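# Retevley Tabletop Manipulation Package

Supply, commissioning and operator training for teaching and research laboratories

The Retevley package is a single-arm manipulation workstation intended for institutions that wish to teach, study or record everyday handling tasks. It is offered by Derkby as a complete service: the arm, gripper and sensor module are delivered together, set up on the customer's own furniture and handed over once the operators have been trained. The package may be bought outright or taken on hire for a fixed term.

## Who the package is for

Most enquiries come from university departments and from colleges that run practical courses in automation. The package is suited to work in which objects are picked up, moved and set down again on a table, and in which the objects themselves vary from one task to the next. It is not offered for production lines, for food preparation or for use in public areas.

Customers who need two arms working over the same table should ask for the Montes package, which is quoted separately.

## What is supplied

- One robot arm with controller and emergency stop
- One two-finger gripper, fitted and adjusted
- One sensor module, mounted behind the gripper
- Power and signal cables, with a spare set
- Operator's handbook, printed and bound
- A licence for the Curley task recorder, valid for the period of the contract
- The kitchen object set described in the next section

Tables, computers and network equipment are not included. A list of suitable tables is sent with each quotation, and customers may use two tables side by side provided that both are level and firmly fixed.

## Kitchen object set

The standard set is made up of tableware, utensils and imitation food. It was chosen to give operators a fair range of shapes: wide bowls, flat plates, mugs with handles, small round pieces and long thin ones. Items may be added or left out to suit the course, and replacements are ordered by the piece.

Tall, narrow objects deserve particular attention during training. A squeeze bottle lying on its side can be gripped across the body, but the operator must judge how far along the body to close the fingers and how much room to leave between the load and whatever lies beside it. Exercises on this point are placed early in the course.

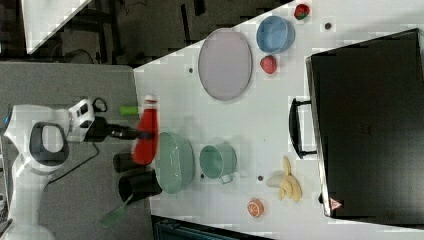 Mariann Takács writes that her students found the bowls much harder than the bottle, and that she would have liked more time on them before the first assessed task. She adds that the handbook gives good advice on approaching a rim from the side but says too little about shallow bowls, where the fingers have less height to work with. Her comments have been passed to the training team, and the section on bowls will be extended in the September printing.

## Commissioning

Commissioning is carried out on the customer's premises by a Derkby engineer. The visit covers fixing the arm base, routing the cables, checking the emergency stop, aligning the sensor module and running a first set of tasks with the customer's staff present. The room should be available from 8.30 a.m., and at least one member of staff who will later be responsible for the equipment must attend throughout.

The customer is asked to confirm the following before a date is agreed:

1. The floor is level and will bear the weight of the table and arm together.
2. A power supply is available within reach of the table and is not shared with heating equipment.
3. Access from the delivery point to the room is free of steps, or a lift is available.
4. A risk assessment has been opened in the customer's own name.

Should the visit have to be postponed, no charge is made if notice is given at least five working days in advance.

## Training

Operator training lasts 30 hours and is held in groups of no more than five. It deals with safe working, jogging the arm by hand and by controller, gripping and releasing, recording a task and reviewing the recording. Each operator keeps a logbook, which is signed by the trainer at the end of the course.

The course is led by Kinga Major. Yoshinori Yagi is responsible for technical content, and questions about the handbook or the exercises should be sent to him through the service desk.

## Service and returns

Equipment on hire is inspected once in each term of the contract. Customers who have bought the package may take out a service agreement on the same terms. Grippers are exchanged by post, and a loan unit is sent out where the repair is expected to take longer than a week.

Object sets should be returned clean and in their original crate. Cracked tableware must be taken out of use and reported.

## Ordering

Orders and requests for quotation should state reference 443 and give the name of the person who will be responsible for the equipment. Additional object sets carry reference 400 and may be ordered at any time during the contract. Quotations are prepared by Kinga Sipos; hire extensions are handled by Dexter Javier.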